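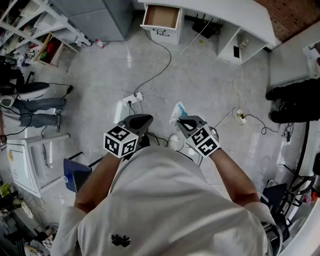
Singing Her Way Back to the Village: A Talk with Amparo Giraldo

Posted 5/14/12

Amparo Giraldo had been on the bus since six in the morning and she still wanted to sing before she sat down. She did two verses of a milking song in the hallway, coat on, and then asked if there was coffee.

Giraldo leads the Kusaline choir, which started with four people in her kitchen and now has 27 singers. They do old work songs, the kind people used for rowing, haymaking, kneading bread and getting cows to stand still. If you've never heard a room full of grown adults sing to an imaginary cow with total conviction, I can't recommend it enough!

"People think work songs are slow and sad," she says. "Some are. But a lot of them are rude, and fast, and they make fun of the boss. My favorite one is just a list of everything wrong with the man who owned the mill."

She learned that one from a recording that came to her in a shoebox. The box belonged to the Wurnanen family, who had kept eight tapes in a closet and had no machine to play them on. Giraldo borrowed a tape player from her neighbor and sat up two nights in a row.

"On the third tape there's a woman who stops in the middle of a verse and yells at a dog," she says. "Then she picks up on exactly the same note. I played that for the choir and they clapped for her. She was that good."

We talked for a while about how you teach a song when the only copy is a tape with a lawn mower going in the background. Giraldo doesn't hand out sheet music. She sings a line, the choir sings it back, and they go around until it sticks. A short song takes an evening. The mill song took all of March (it has 50 lines, and the tune changes a little each time the mill owner does something worse).

"I had one singer, a very good reader, beautiful voice, who was miserable for weeks without the page," she says. "I told her to bring her knitting. After that she was fine. Her hands needed a job, and then the words went in."

That led us to the thing she gets most excited about, which is rhythm. She is convinced you can't get a rowing song right until you've rowed, or a bread song until you've had your arms in dough. So last fall she took everybody out on Lake Pesonen in borrowed boats. I asked how it went.

"Terrible! We went in circles. But listen to the recording from before and the recording from after. Before, we breathe wherever we like. After, we all breathe on the pull, and I didn't have to say a word to anyone about it."

She played me both on her phone, and she's right. The second one has a lean to it, a kind of heave at the front of each line, and I had been tapping my foot for a good minute before I noticed.

The bread song is next. A bakery in Remby has offered the choir its back kitchen on a Sunday, and they plan to make rye loaves and sing until the dough is ready. There are two versions of that song on the tapes and they don't agree on the ending. In one the bread burns. In the other the baker's daughter runs off with the flour merchant and the bread isn't mentioned again.

"We're going to learn both," Giraldo says. "Half the choir wants the burned bread, half wants the wedding. I think we'll let the audience pick."

Do they have to be old songs? She laughed at that one. A bass in the back row drives a delivery van, and he's been writing a song about looking for parking. It has a call and an answer, like the others, and the answer is mostly one word that she asked me not to print.

"It works," she says. "You can sing it in traffic. What else is a work song for?"

Before she left I asked for one more verse of the milking song, and she made me take the low part. I don't sing. I took the low part anyway. She corrected my second note, then my third, and then she had a bus to catch.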